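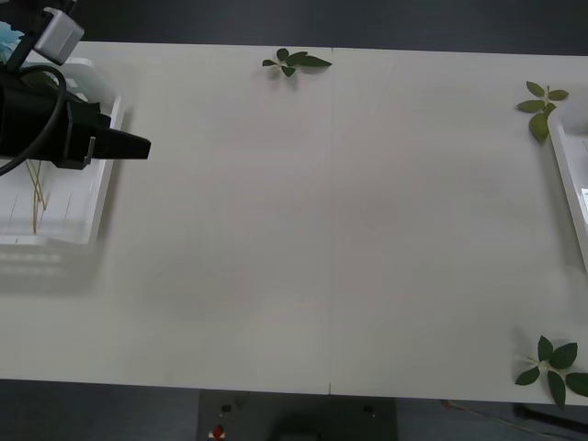
Ornella Martinelli read our first draft and wrote in the margin that stripping leaves off a cutting is a chore, and that she didn't see what there was to find out about a chore. We left her comment in. By the end of the project I agreed with about half of it.

Leaf Stripping and Stem Damage in Soft Cuttings
Project report, Plant Propagation Lab, Nastcombe
Evaristo Valentini and Nives Fontana
10 Sep 2024

Why we did this

The lab handout says to remove all the lower leaves before a cutting goes in water, and to do it "cleanly." It doesn't say what clean means or what happens if you aren't. Most of the guides we read repeat the same advice in almost the same words, and none of the ones we found had any numbers behind it. We wanted to know how often ordinary stripping damages the stem, and whether the damage matters.

Setup

All the work was done on a plain white table. The leafy cuttings were laid out on the tabletop and the bare stems went into a white plastic tray with raised rims. We picked white because torn bits of stem show up against it. That was true for the leaves. The stems are pale green and thin, and they lean across each other in the tray, so looking them over was slower than we planned. A darker tray would have been the better choice for that half of the job.

We had 65 cuttings from the teaching greenhouse. Each one was stripped by pinching a leaf at its base and pulling down. Nives did most of the stripping and I did most of the checking. I knew who had stripped what, and this is a weakness. Fulvio Pagano offered to check them blind and we should have taken him up on it.

What we counted as damage

A stem was marked as damaged if a strip of skin had come away with a leaf, or if the stem was bent enough to leave a crease. Small scars where a leaf had been attached did not count. We changed this rule once, early on, when we saw that the first version would have failed every stem in the tray. We went back and checked the early ones again under the new rule.

Results

By our rule, 26 of the stems were damaged. That is more than either of us expected. Nearly all of it was torn skin on the lower part, where the leaves hold on hardest. Creases were less common and mostly happened on the longest sprigs, when the loose end caught on the table.

The stems then stood in jars holding 600 ml of water each. After five days we looked for browning at the cut end. The damaged ones looked a little worse, but we don't trust this result much. The jars stood along a window and we did not rotate them, and the jar with the most damaged stems also got the most sun. Cinzia Testa suggested a simple statistical test. We ran it and then took it out, as it made the comparison look more careful than it was.

What we think it shows

Stripping by pulling down tears a lot of stems. I'm fairly sure of that. Whether the tearing does any harm is a separate question, and our jars can't answer it. The advice to strip cleanly may be right, but I would not cite this report to prove it.

We also can't say that snipping the leaves off with scissors is better, even though two guides claim it is. We never tried it.

If we did it again

Split the cuttings between pulling and snipping. Have someone else do the checking. Move the jars every day. Use a dark tray for the bare stems. Nives would like to repeat it in November with new plants, and she wants the damage rule written down before the first leaf comes off.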